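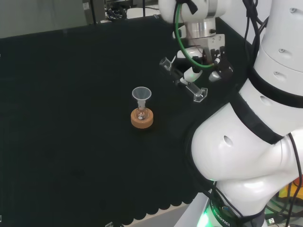 What keeps a small round-bulbed flask upright when a funnel is standing in its neck?

The ring under the bulb does most of the work. It supports the glass along a circle below the widest part of the bulb, and as long as the combined weight of flask, funnel and contents acts inside that circle, the flask stays up.

A funnel complicates this in two ways. It adds mass well above the ring, and its cone extends sideways past the neck, so that a small lean of the stem shifts the load by a larger amount at the rim. Liquid poured against one wall of the cone adds a short sideways push. In routine work these effects are small. They become noticeable with light flasks, where the funnel may account for a large share of the total mass.

Ring material was compared in the first part of the study. Cork, rubber and bare metal rings were obtained from Primholm and Lundance, and each was paired with the same set of flasks. Over 2477 placements, the cork rings gave the fewest cases in which the flask settled at a visible lean. Rubber gripped the glass at the first point of contact and tended to hold whatever angle the flask arrived at. Metal let the bulb slide to its lowest position but left it free to rotate when the funnel was touched. Cork fell between the two. The bulb slid during seating and held afterward.

Wear was checked separately. Cork rings compress along the inner edge with use, and the contact circle widens. Rings that had been in service since March were compared with unused rings from the same supplier. The worn rings seated the flasks slightly lower, with no measurable effect on lean. Rings with a chipped inner edge were discarded and do not appear in the results.

The surface beneath the ring matters as well. A cork ring on smooth laminate can be pushed sideways by a light knock, taking the flask with it. On cloth the ring moves less, although a fold under one side will tip the whole assembly. Cloths were therefore pulled flat before each series and left in place until the series ended. Black cloth was preferred because the outline of clear glass and clear plastic was easier to judge against it. In 13 series run on white cloth, the rim of the funnel was repeatedly misjudged by the observers, and these series were repeated.

The standard arrangement is shown in Figure 4. The bulb sits down inside the cork ring and the funnel stands in the neck with its cone facing upward. No clamp is applied to the neck. Placement of the ring was left to the operator, subject only to a minimum distance of 77 mm from the front edge of the cloth.

Figure 4. Small glass flask in a cork ring on black cloth, with clear plastic funnel inserted. 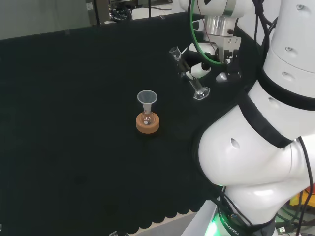
Funnel Fit and Stem Clearance

The second part of the study concerned the joint between funnel and neck. Funnels were supplied by Genar and Wong, and stems were sorted by outer diameter before use. A stem that fills the neck holds the cone level but leaves air no path out of the flask, and flow slows or stops. A narrow stem drains freely and lets the cone lean until it rests against the lip of the neck. The lean was recorded by Kerstin Ruppert using a protractor sighted along the rim, once before pouring and once after the cone had emptied.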